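Pressemitteilung, 10. März 2025

Flimosano zieht um: Unser Nähcafé bekommt endlich eigene Räume

Ich schreibe Pressemitteilungen ja sonst eher ungern, aber diese hier macht mir richtig Spaß. Wir haben einen Mietvertrag! Das Nähcafé Flimosano, das bisher mal hier, mal dort untergekommen ist (zuletzt im Hinterzimmer der Buchhandlung Donnelly, wo wir zwischen Krimis und Kochbüchern zugeschnitten haben), zieht noch im März in die Skesside, das frühere Kontorhaus am Kanal.

Wer uns noch nicht kennt: Bei Flimosano bringt man mit, was kaputt, zu weit oder einfach langweilig geworden ist, und näht es unter Anleitung wieder zurecht. Man muss dafür gar nichts können. Ich selbst habe mit einem Kissenbezug angefangen, der am Ende dreieckig war, und heute leite ich den Laden — so kann es gehen. Mein Kollege Rogério Medeiros hat Herrenschneider gelernt und bringt Leuten Reißverschlüsse bei, die sich vorher nicht mal an einen Knopf getraut haben.

In der Skesside bekommen wir vier Räume auf einem Stockwerk. Im größten wird genäht, nebenan stehen die Bügelplätze, dann gibt es ein Stofflager und, darauf freue ich mich am allermeisten, eine kleine Küche mit einem Herd, auf dem man auch mal eine Suppe kochen kann. Insgesamt sind es 103 Quadratmeter. Für Leute, die bislang ihre Maschinen nach jedem Abend wieder in den Schrank geräumt haben, ist das ein Palast.

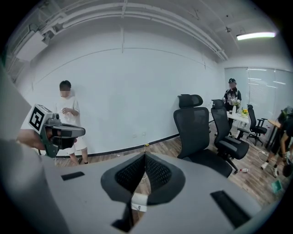 Zum Geld, weil danach immer gefragt wird: Die Miete tragen wir aus den Kursgebühren, dazu kommt ein Zuschuss der Stoffhandlung Jadus, die uns außerdem rund 1.000 Meter Restposten überlässt. Baumwolle, Leinen, viel Cord und leider auch ein sehr lautes Orange, für das wir noch Abnehmer suchen. Yvonne Heywood von Jadus meint dazu: »Bei uns lagen die Ballen nur im Keller. Mir ist es lieber, jemand macht Hosen daraus.«

Das Programm fürs Frühjahr steht schon fast. Es gibt wieder den Anfängerkurs, den offenen Flickabend und neu einen Kurs für Taschen und Rucksäcke, den Jamie Ashworth übernimmt. Der Kinderkurs läuft künftig in 2 Gruppen, weil die Warteliste zuletzt länger war als die Teilnehmerliste. Anmelden kann man sich ab sofort bei uns im Café oder per E-Mail. Bitte schreibt dazu, ob ihr eine eigene Maschine mitbringt, dann planen wir die Tische entsprechend.

Zur Eröffnung gibt es Kuchen, eine Tauschbörse für Knöpfe und Schnittmuster und eine Modenschau mit allem, was im Winter bei uns entstanden ist. Den genauen Termin geben wir bekannt, sobald die Schlüssel übergeben sind. Redaktionen, die vorher schon vorbeischauen möchten, melden sich gern direkt bei mir. Kaffee ist da, Stühle auch, und wer einen abgerissenen Mantelknopf dabeihat, bekommt ihn gleich angenäht.

Pressekontakt:
Leanne Dunmore
Nähcafé Flimosano, Skesside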